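About Skunex

Hi, I'm Musa Igwe, and I run Skunex, a little online school for people who want to learn to code and have been put off by the way it usually gets taught. I write the lessons, I answer the emails, and I fix the site when I break it (which happens more than I'd like!).

How it started

I learned to program from a library book with half its pages loose. Loops made sense to me straight away, but functions took me a whole summer, and I remember thinking that somebody could have explained it in ten minutes if they'd just used normal words. Years later I was working at Lindthorpe, writing stock software, and I kept getting asked by people in other departments to show them a bit of Python over lunch. Those lunches turned into handouts, and the handouts turned into Skunex. 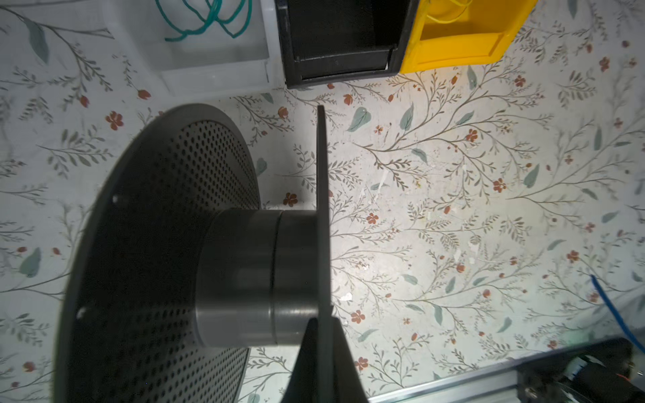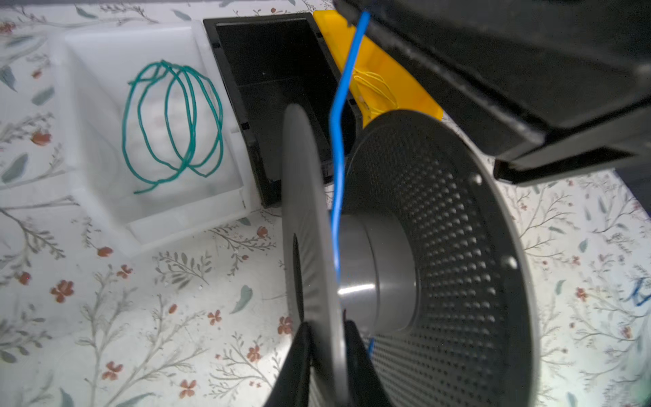 What you'll find on the site

There are 60 lessons at the moment, split across two courses. Kiani is the beginner one and starts with variables, so you don't need to know anything going in. Wastillow picks up where it leaves off and gets into files, testing and reading other people's code, which I think is the most underrated skill going. Most lessons take 20 minutes, and every one ends with something small to build and run on your own computer.

Kiani is free and it's staying free. Wastillow costs $12 a month, and you can stop whenever you like.

Who it's for

Teachers, retirees, bored accountants, teenagers who finished the school course in a week – we've had them all, and last August we passed 1,000 learners, so I bought myself a very large cake.

Get in touch

Stuck on a lesson? Spotted a typo? Use the contact form and I'll write back, normally the same day. If it's about an error message, please paste the whole thing in, even the scary-looking part at the bottom!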